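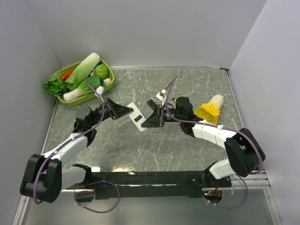 Friday, 7.40 am, Anduvstead club, lower floor

Second go at the pool and steam room numbers. The front desk still says the new Stulidora dosing unit has "transformed" the water. I'd like to see that in the log before I repeat it to anyone.

Door counter: 924 entries to the wet area this week. Fashola branch had 187 over the same days with the older unit, so please stop putting the two side by side. Different load, different pool, and theirs shuts at lunchtime.

Alkalinity 80 at the deep end, same as Tuesday's sheet. Suspiciously the same. Either the water is very steady or someone copied the line down. Eirlys, was that your reading or the one before it?

Water meter on the backwash line reads 3594. No starting figure written down in June, so it tells us nothing yet. I have put it on the inside of the plant room door in marker.

Steam room: Bakik rep claims the new head heats up in half the time. Half of what? We never timed the old one. Olaia Bravo thinks it feels quicker. I stood in there with a stopwatch and got two different answers depending on whether the door had been opened, so no result.

Spa members' comment cards: mostly about towels. One says the water is "softer". Hardness hasn't been touched.

To do
- test strips and the photometer on the same sample, both written down
- time the steam head from cold, door taped, three runs
- ask Eirlys Sayce for the Tuesday sheet, the original and not the typed one
- leave the dosing setting alone until all that is in

Not signing off the supplier's report yet. Their graph has no scale on the left side.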